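Ticket 3379
Shop: Clidis Womenswear (online)
Subject: Wrap dress size guide gives the wrong size after theme update
Priority: Normal
Status: Reopened

Opened by Sarita Dhillon, May 11, 2026

Since the Rollach theme update the size finder on the Masson wrap dress recommends a size up for nearly everybody. I put in my own measurements and got a 16. I wear a 12 in that dress and have done for two years. Returns are coming in marked "too big" and the customers are quoting our own size finder back at us. Please look at the finder and not at the customers.

Reply from Corentin Royer, Rollach support

Hi Sarita, thanks for getting in touch. Could you clear your browser cache and try again? We've also seen this when shoppers enter inches with the switch set to centimetres.

Sarita Dhillon

Cache cleared, two browsers, my phone and my mother's tablet. Same answer on all of them. I can tell inches from centimetres. If the switch was the trouble I'd expect a silly result, and what I'm getting is one size out every time.

Corentin Royer

Understood. I ran the finder on our test shop with the standard dress chart and it came back correct. Is it possible the garment itself has changed? A new fabric or a new supplier can shift the fit.

Sarita Dhillon

I doubt it very much, but I've asked Nadège to measure.

Nadège Bodin

Measured a 12 from the old delivery and a 12 from the new one, laid flat, ties undone. Bust and waist match to within half a centimetre. Same pattern, same viscose. I don't see how the dress can be the cause, and I'd like that line of thought closed.

Corentin Royer

Thanks Nadège, that's helpful. The update moved all size charts into the new format. Your chart has 161 rows, which is a lot, so some may have been merged. I've rebuilt it from our side. Please test and confirm.

Status changed to: Solved

Sarita Dhillon

Who marked this as solved? I hadn't tested it. I have now, and the wrap dress still says 16. The short jersey dress is right, the shirt dress is right, and the Prunel kimono jacket is right. So it only goes wrong on the wrap styles, and "merged rows" doesn't explain that unless the merging was very choosy.

Status changed to: Reopened

Stojan Georgiou, Rollach second line

Taking this over. Sarita's last point is the useful one. Wrap styles have an "ease" value, which tells the finder how much room to allow at the bust. Yours was 4 cm. After the update the finder adds the ease to the shopper's bust measurement and then adds it again when it reads the chart. Styles with ease left blank aren't affected. I've set it to blank on the Masson wrap dress only, as a test. Don't touch the others yet.

Sarita Dhillon

Tested with my measurements. It says 14. Better, still wrong. I'm not agreeing to anything called a fix while it says 14.

Stojan Georgiou

Fair. There's a second ease value at collection level that I missed. Cleared that too. Try once more, in a private window.

Sarita Dhillon

12. Perrine tried hers and got a 10, correct. I'd like to see a week of orders before I believe it. I'd also like to know what happens at your next update, as I was told in September that this sort of thing was tested beforehand.

Stojan Georgiou

The ease setting will stay blank until the double count is corrected in the theme. I can't give you a release date. Please leave the ticket open for the week.

Nadège Bodin

Leaving it open. Attachments added to the ticket.

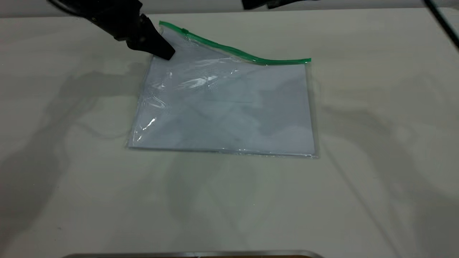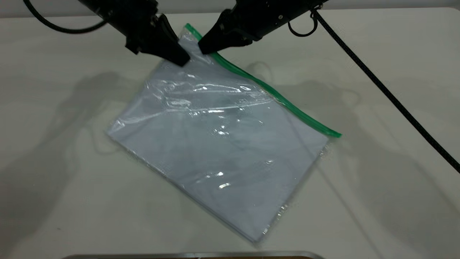 Attachments (2): clear zipper bag with green seal, on table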